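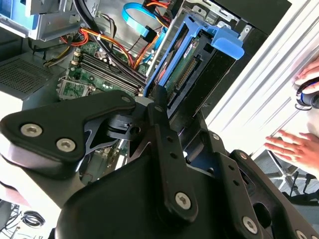 3.2 Condition of the desktop units on arrival

Figure 4. Interior of a desktop tower with the side open. The four memory slots and the processor socket are empty, and a blue hard drive carrier is partly out of the case.

The towers came to the Lostis workshop from two sources: an office clearance handled by Grerker and a batch of former training-room machines passed on by Cullent. Together they made up 494 units. Every tower was given a paper tag, weighed with its side panel on, and then opened on the bench. We recorded which parts were present before anything was taken out, so that the losses described in this section are those that took place before the machines reached us.

Memory was the part most often missing. In many of the towers all the slots were bare, as in Figure 4, and the end latches were the only thing left to check. We noted a latch as damaged if it would not close on a test module. Where some memory remained, it was usually a single module of low capacity – the kind that has little resale value and that earlier handlers seem to have left behind on purpose. We have no record of who removed the rest.

Processors followed a similar pattern. A bare socket is harder to grade than a bare memory slot, as slight damage to the contacts is easy to miss under workshop lighting. Mohandas Devadiga examined each socket with a hand lens and a second light held low to one side. Sockets that he could not grade with confidence were put in a separate group and left out of the reuse figures in Section 4. Boards in that group were still counted towards recovered material by weight.

Drive carriers were treated as a part in their own right. El Idrissi (the earlier survey on which our record sheet is based) counted the drive and its carrier together, and we think this hides a useful difference. A plastic carrier that slides out by hand saves time on the bench, and a tower that has lost its carriers is awkward to refit even when the drive cage is sound. Our sheet therefore has one line for the cage, one for the carrier and one for the drive. A carrier was marked as usable if it slid fully home and held there without being pressed.

Cables were the least tidy part of the record. Power and data leads had often been unplugged at one end and pushed aside to reach the board, and it was not always clear which lead had served which device. We did not try to restore the original layout. Leads were logged by type and by whether both plugs were whole, and any lead with a cut or crushed section was sent straight to copper recovery. Data cables were kept apart from power cables from this point on, which made the later sorting quicker.

Opening and recording a tower took 16 minutes at the median. The longer times came mainly from cases with stiff catches and from cages where the carrier had jammed. Rizwan Mohmand repeated the record for a sample of the towers without sight of the first sheet. The two sheets agreed well on memory and drives, less well on cables, and least well on the state of the processor socket – a result that supports keeping the doubtful sockets separate.

In all, 1,441 loose parts were logged at this stage, not counting screws and slot covers. Parts found lying in the bottom of a case were tagged with the number of that case, even where they plainly belonged to a different model. Section 3.3 sets out how the loose parts were tested and graded.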